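The long afterlife of a bedsheet

A cotton sheet is made to be slept on, but most of its wear happens elsewhere. The drum of a washing machine does some of it. Hot tumble drying does more, and so does bleach, used too often and too strong. By the time a sheet has gone thin in the middle, the edges may still have years left in them.

Our grandparents' generation dealt with this by turning sheets sides to middle. The sheet was cut down its length, the two outer edges were joined to make a new centre, and the worn parts were hemmed as the new sides. It left a seam to lie on, which people put up with. Few households do it now. A plain sheet from a supermarket costs less than the time it takes to sew one.

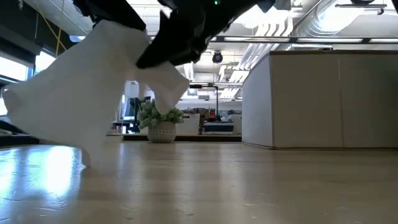
Hotels look at it differently, as they buy in bulk and wash every day. Balaskas, a commercial laundry that handles bed linen for small hotels and guest houses, takes in 600 sheets on an ordinary Wednesday and pulls 12 of them for damage. Most have a small tear near a corner or a stain that won't shift. The rest of the cloth is sound, and until last September it all went for rags.

It now goes to Mamanen, a workshop two streets away, where the sheets are sorted by weight of cloth. The heavier ones are cut down for cot sheets and pillowcases. Thinner ones become bread bags, tray cloths and linings for curtains. Anything too small or too weak for that is still sold as wiping cloth to garages and printers, so the rag trade has not lost out altogether.

The work is slow. A flat sheet has to be held up to a window and checked before anyone takes scissors to it, as weak patches don't show when the cloth is folded. Pieces are cut on the straight grain, which means pulling a thread first and following the line it leaves. Cloth that has been through a hot press for years can be well off square, and a pillowcase cut from it without checking will twist in the wash.

Mamanen sells through a market stall and through Fanon, a shop that deals mainly in second-hand kitchen goods. Pillowcases are the best sellers. Old hotel cotton has done all its shrinking and feels softer than new, and regular customers ask for it. Bread bags sell well before Christmas and hardly at all in spring. 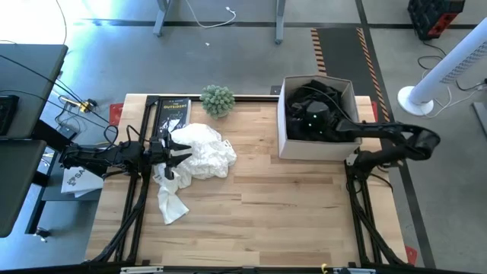
Can you do the same with worn sheets at home?

Start with the outer edges, where the cloth is strongest, and leave the middle for dusters. A double sheet will usually give two pillowcases, with enough over for a bag or two. Wash it first, iron it flat and mark any thin places with chalk. Polyester mixes can be used as well, though they pill and are harder to tear straight.

Thread matters more than most beginners expect. Strong polyester thread in old cotton can cut through the cloth at the seam, so a plain cotton thread is the better choice. A flat-felled seam will last longest on a pillowcase, and a French seam is easier and nearly as good.

Tutasard, a mending group that meets in a library basement, lends out sewing machines for 80 pence an hour and keeps a box of paper patterns beside them. Pillowcases are on the list for its autumn sessions, along with zips and trouser hems. Bring your own sheet, already washed.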